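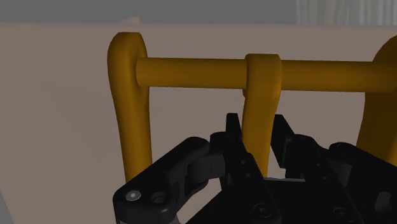

Korkor Wumbei says her old pulley airer was fine right up until the cord frayed, and could we please put the cord length on the page before anything else. Fair enough. Cord first then.

Cord supplied: enough for ceilings up to 3000 mm, with the cleat at normal hand height. Higher than that, order the long cord as well (part 1189, see spares). Don't knot two bits together. The knot jams in the pulley.

Domico Restik ceiling airer
In stock
£241 including delivery to mainland addresses
Code: 1189 is the cord, NOT the airer. People keep ordering the cord on its own and ringing up. Airer is listed simply as Restik, long.

Overview

Old-fashioned pulley airer for kitchens, utility rooms, landings, anywhere with height going spare. Lower it, load it, haul it up, forget about it till morning. No plug, no fan. Warm air goes up and the washing is already there.

Sold by Dramani, packed at our own unit. Domico make the end frames and the pulleys, the pine laths come from a joiner down the road and we oil them before they go out. Colour of the pine varies a bit. It darkens over the first year, more so near a window.

What's in the box

Pair of cast end frames
Pine laths, oiled
Single pulley and double pulley
Cleat for the wall
Cord, cotton over a polyester core
Screws for timber joists
Fitting sheet

Not in the box: plugs for masonry, anything for plasterboard. See below about plasterboard.

Where to put it

Over a bath is good, drips don't matter. Top of the stairs is good too if you can reach the cleat safely and nobody tall lives with you. Kitchens are traditional but think about frying. Shirts that dry over a bacon pan smell of bacon.

Keep it clear of light fittings and smoke alarms. Not directly over a hob, gas or otherwise. Leave room for the longest thing you'll hang – for most people that's a bath sheet or a pair of jeans by the ankles – and check you can still open the door underneath.

Joists. The pulleys must go into joists. Not plasterboard, not lath and plaster, not the clever spring toggles, whatever the packet says. If your joists run the wrong way fix a batten across them first and put the pulleys in the batten. Batten wants to be proper timber, painted to match the ceiling if you care about that sort of thing.

Fitting

Takes 2 people. One can do it, with swearing.

Find the joists and mark them. Pilot holes. Double pulley goes on the side nearest the cleat, single on the far side. This is the bit everyone gets backwards and then the cord comes down across the washing.

Slide the laths through the end frames and leave the same overhang at both ends. They're meant to be a snug fit. If one's tight rub a candle on it, don't hit it with a hammer. A cast frame will take a lot of weight hanging and very little from the side.

Thread the cord as on the sheet. Tie off at the far end frame, then the near one, then get it level before you trim anything. We suggest leaving it a week before trimming. New cord stretches, particulary with wet towels on it.

Cleat goes on a solid bit of wall. Out of reach of small children. Figure of eight round the horns, same as a boat.

Using it

Spin the wash first. The airer will hold an ordinary machine load, spun. It isn't meant for a soaking wet duvet and we won't replace frames that have had one on.

Load it evenly, heavy things in the middle laths, socks and pants out at the edges. Shirts on hangers from the outer laths. Jumpers flat across several laths, never pegged by the shoulder or you get those little ears.

Space things out. Two sheets folded over the same lath dry slower than one sheet and then the other the next day. Open a window a crack if the room mists up, or leave the door open so the damp has somewhere to go. Drying indoors puts water in the air whatever you hang things on, and in a small cold room with the door shut you will get mould behind the wardrobe.

Lower it hand over hand. Don't let it run through your fingers.

Looking after it

Wipe the laths when they look dusty. A little oil once a year, any food-safe sort, rub it in and leave it overnight before you hang anything white. Check the cord at the same time, mostly where it sits in the pulleys. Fluffy is fine. If you can see the core, change it.

Pulleys squeak eventually. Dry lubricant only, a tiny bit. Grease goes black and then it's on your pillowcases.

Spares

Long cord, 1189
Laths, singly, any length up to the standard one
Pulleys, as a pair
Cleat

End frames not sold singly at the moment. Conport used to carry them for us and have stopped. If you've a Conport one with a chip in it ring us, we may have an odd one on the shelf.

Delivery

Goes by carrier, long parcel. Somebody has to be in. The laths don't like being left in the rain against a bin, and carriers do love leaving them there. Highlands and islands, ask first, the length pushes the price up more than the weight does.

Check the parcel before you sign. Frames are wrapped in card, if it rattles open it there and then and take a photo.

Returns

Unused and in the box, send it back, you pay the carriage. Laths cut to length can't come back. Damaged in transit, we sort it.

Questions we get

Can I shorten the laths? Yes. Fine saw, sand the end, dab of oil. Shorten all of them before you fit the pulleys obviously.

Sloping ceiling? Works if both pulleys sit at the same height. If one has to be lower than the other, no.

Rented flat? Ask the landlord. Screw holes in a joist fill easily enough but it's their ceiling.

Can I hang pans off it? People do. Butchers hooks, light pans, don't raise and lower it with them on. Not covered if it goes wrong.

Herbs? Lovely. Put a sheet of newspaper under.

Does it come in other colours? Frames in black, cream or bare metal. Bare metal will spot in a bathroom so wax it now and agian. We did a green for a while, all gone, no plans for more.

Is it any good in winter with the heating off? Slow. A day and a half for towels in our own back kitchen, quicker for shirts. It's still better up there than on the back of a chair.

Prices last checked January 2024. Trade orders by phone please, mornings are best. Closed for stocktake the first week of May, parcels go out again after that.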